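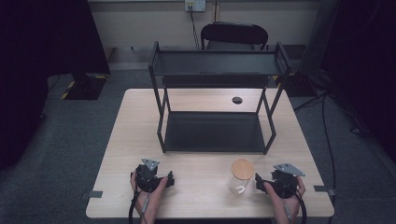

Figure 3. Table with two-tier shelf and glass jar.

4. Preparing the site model for the public display

This section is for the person who prepares the display of a planning proposal in a local office, library or shop unit. It assumes that you have already installed the Hamdy viewer on the display computer and that you have received the project folder from the design team. If the folder is not complete, go back to section 3 before you continue.

In this guide the Brutach quay scheme is used for all screens and file names. Your own scheme will have other names, but the order of the work is the same.

4.1 Before you begin

You need the following items:

The approved site boundary, as a drawing file
The heights sheet, with one line for each proposed building
The list of existing buildings that will stay
The phasing plan
The text for the information boards, in its final wording

Note: The text for the boards must be the same as the text in the deposited documents. Do not shorten it yourself. If a sentence is too long for a board, ask the planning consultant for a shorter one and wait for the reply.

4.2 Loading the boundary

1. Start the viewer and choose New Display from the File menu.
2. Type the name of the scheme. Use the name which appears on the planning application, also when local people know the site under another name.
3. Choose Import Boundary and select the drawing file.
4. Check that the line is closed. A closed boundary is shown in red and an open one in grey.
5. If the line is open, choose Close Gaps. The viewer joins any two ends that lie within 3 metres of each other.
6. Save the display.

Caution: Close Gaps changes the boundary. Compare the result with the signed paper plan. If a gap was closed across a public footpath or a slipway, undo the command and ask for a corrected drawing.

4.3 Entering the building heights

Heights are entered in metres above the quay level, and not as a number of storeys. Visitors often ask for storeys, so the viewer can show both, but it calculates only with the metres.

1. Open the Heights page.
2. Choose Read Sheet and select the heights sheet of your scheme.
3. Look through the column Status. Each building should have the word Matched.
4. For each building with the word Missing, click on the row and then on the building in the plan.
5. Enter the height of roof plant separately in the column Plant. Leave the column empty if there is no plant.
6. Choose Apply.

Note: A tower on a podium must be entered as two buildings. If it is entered as one, the podium will be drawn with the full height of the tower – this is the most frequent cause of complaints on the first day of a display.

4.4 Showing the existing streets

The streets around the site come from the base map. The base map in this version does not contain the tram stop at Wovwood Street or the new footbridge beside it. If your scheme is near to them, draw them by hand with the Line tool.

1. Choose Base Map and then Streets.
2. Set the distance around the site. For a site in the town centre, use the setting Near. For a site at the docks, use Wide, so that the opposite bank is included.
3. Switch off the street names that you do not need. Leave on the names of all the streets that touch the boundary.
4. Switch on Public Transport.

If the streets and the boundary do not lie correctly over each other, the drawing was probably made with a local grid. See section 7, Changing the Grid.

4.5 Setting the phases

A large scheme is built in parts, and visitors want to know when the work will come near to their home. The viewer can show up to 5 phases, each with its own colour.

1. Open the Phases page and choose Add Phase.
2. Give the phase a number and a short title, for example "Basement and quay wall".
3. Click on all the buildings which belong to the phase.
4. Enter the planned start as a month and year. Do not enter a day.
5. Repeat for the other phases.
6. Choose Play to check the order.

Caution: Public spaces must also be put in a phase. A square or a riverside walk without a phase is shown as finished from the start, and this can give a wrong impression of what the developer has promised.

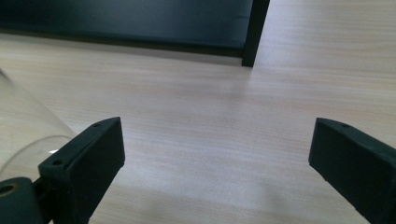

Figure 4. Table surface, near view.

4.6 Shadow views

The planning authority normally asks for shadow views at several dates in the year. The viewer makes them from the heights, so finish 4.3 before you begin here.

1. Open the Shadows page.
2. Select the dates named in the letter from the authority. If the letter names none, select the two equinoxes and both solstices.
3. Set the interval between the views. The normal value is 15 minutes.
4. Choose Calculate. On an older computer this can take a long time, and the screen may stay white while it works. Do not switch off.
5. Save the views in the folder Shadows.

Note: The winter views have very long shadows. If a shadow stops in a straight line at the border of the map, the distance in 4.4 is too small. Change it to Wide and calculate again.

4.7 Exporting the boards

The boards are sent to the printer with the Cuter plug-in. If you do not see the Cuter menu, install the plug-in from the second disc.

1. Choose Cuter and then Make Boards.
2. Select the board size. All boards of one display should have the same size.
3. Place the plan, the phases and the shadow views on the boards. Keep the north arrow on every plan.
4. Paste the text. Check accents and apostrophes in street names, as these are sometimes lost.
5. Print one board on plain paper and read it from the normal standing distance.
6. When it is correct, choose Send All.

Caution: After Send All the boards are locked. To change something you must make a copy of the display and export again – the old boards should then be destroyed, so that two versions are not shown to the public.

4.8 Closing the display for comments

When the comment period is over, choose Close Display. The viewer writes a record with the boundary, heights and phases as they were shown. Put a copy of this record with the written comments. It can be required later if there is an appeal.

Section revised Nov 26, 2001. Continue with section 5, Receiving Comments.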